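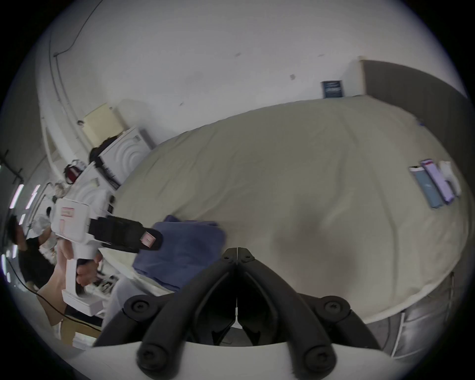
Handhabung von Textilien mit handgeführten Greifern: Regeln für die Aufnahme von Demonstrationen

Begleitblatt zur Lehrveranstaltung Assistenzrobotik im Wohnumfeld, Teil 4
Stand: 12/30/20
Bearbeitung: Seija Kinnunen, Danylo Vakulenko

1. Gegenstand und Geltung

Das Blatt regelt, wie im Praktikum Demonstrationen mit handgeführten Greifern aufgenommen werden. Es gilt für alle Gruppen, die im Januar mit dem Aufnahmesystem Wunura arbeiten, und für alle Räume, in denen ein Bett, ein Tisch oder ein Schrank als Arbeitsfläche dient. Für Versuche am Roboterarm Clornow gilt zusätzlich die Betriebsanweisung des Labors. Sie hängt dort aus und wird hier nicht wiederholt.

Beim Aufnehmen führt ein Mensch den Greifer. Es gibt keinen Antrieb, der den Arm bewegt, und damit entfallen die meisten Gefährdungen, die aus den Teilen 1 bis 3 bekannt sind. Quetschstellen an den Fingern und Stolperstellen durch Leitungen bleiben bestehen. Hinzu kommen Anforderungen an die Daten, denn was in der Aufnahme falsch gemacht wird, lernt später das Modell.

Begriffe

Demonstration: eine vollständige Ausführung der Aufgabe von der Startlage bis zur Endlage.
Bedienperson: wer die Greifer führt.
Begleitperson: wer Start und Ende ansagt, das Protokoll führt und die Leitungen im Blick behält.
Abbruch: jede Aufnahme, die vor der Endlage beendet wird, gleich aus welchem Grund.

2. Arbeitsplatz vorbereiten

2.1 Die Arbeitsfläche wird vor der ersten Aufnahme festgelegt und im Protokoll benannt. Bei einem Bett gehört dazu der Zustand des Bezugs: glatt gezogen oder mit Falten. Weiche Falten, wie sie auch ein straffes Spannbettlaken behält, sind zulässig. Sie dürfen zwischen zwei Demonstrationen nicht eigens geglättet werden, wenn die Aufgabe das nicht vorsieht.

2.2 Gegenstände, die nicht zur Aufgabe gehören, dürfen auf der Fläche liegen bleiben, wenn sie den Arbeitsbereich frei lassen. Eine Wohnung ist selten leer, und ein Datensatz aus leeren Räumen taugt wenig. Wer etwas liegen lässt, lässt es aber für die ganze Serie liegen.

2.3 Kartons und Taschen neben dem Bett sind so abzustellen, dass sie nicht kippen können. Zwischen Stapel und Bedienperson muss so viel Platz bleiben, dass beide Arme seitlich bewegt werden können. Gestapelt wird mit dem schwersten Teil unten.

2.4 Die Leitungen der Greifer werden seitlich weggeführt. Sie dürfen nicht über den zu greifenden Stoff laufen. Eine Leitung am Greifer braucht genug Lose, damit sie beim Heben nicht zieht. Liegt sie am Boden im Laufweg, wird sie abgeklebt.

2.5 Die Raumbeleuchtung bleibt während einer Serie unverändert. Vorhänge werden einmal eingestellt und dann nicht mehr angefasst. Helle Leuchten im Randbereich des Kamerabilds sind hinzunehmen, solange der Stoff zwischen den Fingern erkennbar bleibt.

3. Prüfung der Greifer

Vor jeder Serie prüft die Bedienperson beide Greifer. Die Begleitperson zeichnet gegen.

a) Finger vollständig öffnen und schließen. Sie müssen ohne Ruck laufen.
b) Schrauben an den Gelenken auf festen Sitz prüfen. Nachgezogen wird nur mit dem Schlüssel aus dem Koffer, nie mit der Zange.
c) Grundplatte und Handgriff auf Risse ansehen.
d) Kennzeichnung am Gehäuse mit dem Eintrag im Protokoll vergleichen. Links und rechts werden nicht getauscht.
e) Kameralinse mit trockenem Tuch abwischen.
f) Steckverbindung leicht auf Zug prüfen.

Ein Greifer mit spürbarem Spiel im Gelenk wird ausgesondert und bei Onni Rissanen abgegeben. Eigene Reparaturen sind nicht erlaubt. Im vorigen Durchgang wurde ein lockeres Gelenk mit Klebeband gesichert. Die gesamte Serie war danach unbrauchbar, weil sich die Öffnungsweite nicht mehr zuordnen ließ.

4. Durchführung

4.1 Startlage

Beide Greifer sind geöffnet und halten Abstand zum Stoff. Das Tuch liegt so, wie es die Aufgabenkarte verlangt, bei der Karte Jara zum Beispiel gefaltet nahe der Bettkante. Eine leicht aufgeworfene obere Lage ist kein Fehler. Gerade daran wird das Greifen geübt.

4.2 Annähern

Die Finger werden flach herangeführt. Steiles Stoßen in die Matratze drückt den Stoff weg und belastet die Gelenke. Der Blick der Kamera soll die Stelle, an der gegriffen wird, vor dem Schließen mindestens einmal frei zeigen.

4.3 Greifen und Halten

Gegriffen wird nur die vorgesehene Lage. Werden zwei Lagen erfasst, wird nicht heimlich nachgebessert. Entweder legt die Bedienperson den Stoff mit dem Greifer ab und greift neu, dann gehört die Korrektur zur Demonstration, oder sie bricht ab.

Hände und Finger der Bedienperson bleiben an den Griffen. Mit der bloßen Hand nachzuhelfen ist der häufigste Fehler überhaupt. Solche Aufnahmen sehen beim Durchblättern ordentlich aus und fallen oft erst beim Training auf.

4.4 Zwei Greifer gleichzeitig

Bei beidhändigen Aufgaben führt eine Hand und die andere folgt. Welche führt, steht auf der Aufgabenkarte. Die Greifer dürfen sich nicht berühren. Verdeckt ein Greifer dem anderen die Sicht, ist das kurzzeitig zulässig, beim Schließen der Finger jedoch nicht.

4.5 Endlage

Der Stoff ist losgelassen, beide Greifer sind wieder geöffnet und zurückgezogen. Erst dann sagt die Begleitperson das Ende an. Wer vorher absetzt, schneidet der Aufnahme das Loslassen ab.

4.6 Pausen

Nach jeder Serie werden die Greifer abgelegt und die Rollen gewechselt. Ein Greifer wiegt in der Hand mehr, als man anfangs meint, und die Bewegungen werden bei Ermüdung kürzer und härter. Vorgebeugtes Arbeiten am Bett ist zu begrenzen. Wer kann, kniet auf einer Unterlage.

5. Personen und Privatsphäre

5.1 Im Raum halten sich nur Personen auf, die eingewilligt haben. Die Einwilligung liegt schriftlich vor Beginn der ersten Aufnahme vor.

5.2 Weitwinkelkameras erfassen mehr, als die Bedienperson erwartet. Kopf, Schulter und Arm einer Person am Bildrand sind auch dann personenbezogen, wenn das Gesicht kaum zu sehen ist. Solche Aufnahmen werden gekennzeichnet und vor der Weitergabe unkenntlich gemacht.

5.3 Briefe, Fotos, Bildschirme und Schilder mit Namen werden vorher entfernt oder abgedeckt. Lässt sich ein Schild nicht abnehmen, entscheidet Terence Bellamy, ob der Raum benutzt werden darf.

5.4 In bewohnten Räumen wird nichts geöffnet oder umgeräumt, was nicht mit den Bewohnern abgesprochen ist.

6. Protokoll und Ablage

Jede Demonstration erhält eine laufende Nummer. Nummern werden nicht neu vergeben, auch nicht nach einem Abbruch. Ins Protokoll gehören Raumkürzel, Aufgabenkarte, Bedienperson, Kennzeichen beider Greifer, Ergebnis und Bemerkung.

Für das Ergebnis gibt es drei Einträge: vollständig, vollständig mit Korrektur, Abbruch. Der Eintrag erfolgt unmittelbar nach der Aufnahme. Ein nachträglich geändertes Ergebnis wird mit Kürzel versehen, der alte Eintrag bleibt lesbar.

Die Rohdaten kommen am selben Tag in die Ablage Dustar. Lokale Kopien werden gelöscht, sobald die Begleitperson die Übertragung bestätigt hat.

Zahlen aus dem vorigen Durchgang

Aufgenommene Demonstrationen: 1946
Nach Sichtung für das Training freigegeben: 934
Ausgeschlossen wegen Nachhelfens mit der Hand: 137

Die übrigen Ausschlüsse verteilen sich auf fehlende Endlagen, verdeckte Griffstellen und lückenhafte Protokolle. Eine genauere Aufteilung liegt nicht vor, weil der Grund damals nicht einzeln erfasst wurde. Das Feld Bemerkung ist deshalb ab Januar bei jedem Abbruch Pflicht. Pro Gruppe sind etwa 100 Demonstrationen vorgesehen.

7. Störungen

Leitung gelöst: Aufnahme abbrechen, Greifer ablegen, dann erst stecken.
Finger eingeklemmt: Greifer öffnen, Begleitperson informieren, Verbandbuch.
Stoff verhakt sich im Gelenk: nicht ziehen. Finger öffnen und den Stoff von Hand lösen, nachdem die Aufnahme beendet ist.
Kamerabild fällt aus: Serie unterbrechen, Uhrzeit notieren, Danylo Vakulenko anrufen.

8. Vorbereitung auf den nächsten Termin

Lesen Sie die Aufgabenkarte Jara und die Abschnitte 3 und 4 dieses Blatts. Legen Sie in der Gruppe fest, wer beginnt. Bringen Sie die unterschriebenen Einwilligungen mit, ohne sie ist keine Aufnahme möglich.

Notieren Sie außerdem für einen Raum Ihrer Wahl, welche Gegenstände Sie nach 2.2 liegen lassen und welche Sie nach 5.3 entfernen würden. Eine halbe Seite genügt. Abgabe bei Aatos Riihimäki, in Papierform oder über das Kursfach.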